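A Morning at the Janden Soap Works Open Day

September 2, 2021

I had been meaning to get over to Dradport for years, and when I heard that Janden was opening its soap works to visitors again I put my name down that same evening. It's a long drive and I left before it was light, with a thermos and a sandwich on the passenger seat, and I smelled the place well before I saw it (lavender first, then something closer to warm candle wax).

We were let in through the old loading gate, given hairnets and paper shoe covers, and walked along to the boiling room. I'd pictured something small and cozy, but the big kettle holds 1000 gallons and you have to climb a metal stair to look down into it! The soap was a pale yellow and moved very slowly, with big lazy blisters coming up and folding over. Our guide let us stay as long as we liked, and I'm afraid I held up the line.

After that came the milling room, noisy enough that we mostly pointed at things, and then the stamping tables, my favorite part by far. They still use the Jondis presses, painted dark green, and there are 199 stamps hanging along the wall, some for hotels that closed before I was born. I got to press a bar myself. It came out crooked and I have it on the windowsill now.

Lunch was at Diệp, the little cafe across the road, where I had a bowl of noodle soup with lots of herbs and a coffee so sweet I could have skipped dessert. I did not skip dessert.

The shop is by the exit, naturally. Seconds are sold by weight out of big bins, and I came home with 5 pounds of them, mostly oatmeal and pine. The pine is lovely for the bathroom, a bit sharp at first, but it settles after a day or two out of the paper.
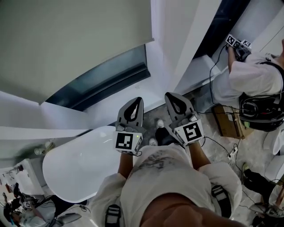
The oatmeal bars I'm keeping for the kitchen sink and for presents, if they last that long. The next open day is in February, and I've already asked my sister to come along and share the driving.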